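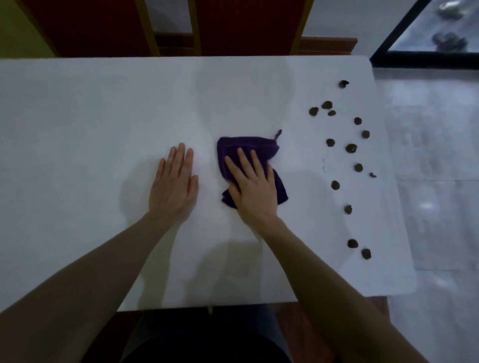

A purple cloth and fourteen small brown pebbles on a white table.

Prokley Documentary Festival: your questions answered

We get a lot of the same emails in the weeks before opening night (and we do love getting them!), so we've gathered the usual ones in one spot. Last updated 12 Jun 2024.

How do I buy tickets?
Online through our box office page, or in person at the Zeltden Cinema from an hour before the first session each day. Single tickets and passes are both available, and you can mix the two if you've got a pass but want to bring a friend along to one particular film.

What does a festival pass get me?
A seat at 8 sessions of your choosing, plus the filmmaker talks. You'll still need to book each session, and please do it early, as the main theatre only holds 785 and the opening film was full well ahead of time last year. The small upstairs theatre has 70 seats, so it goes even faster.

Are the films subtitled?
Everything not in English has English subtitles. A good number of the English-language films are captioned too, and those are marked CC in the program. If you're not sure about one you've got your heart set on, drop us a line and we'll check with the distributor.

Can I bring the kids?
Yes, to anything marked Family. Most of our documentaries haven't been classified, so the rest of the program is 18 and over, I'm afraid, even when the film itself is as gentle as can be.

I've lost my booking email. Help!
Don't worry, it happens every day. Bring some ID to the counter and we'll look you up by surname.

Who picks the films?
Our programmer, Charalambos Stefanou, with two readers who watch the short films. They start in January and are usually still arguing happily about the closing night when the printer rings.

Can I submit my own documentary?
We'd be delighted. Entries for next year go through the Rernico portal, and first-time directors pay no fee. Please send a finished cut if you can, although a fine cut with temporary sound is okay.

Where should I park?
The council car park on Tang Street is closest, and it's free after 6 pm. There's a bike rack by the side entrance as well.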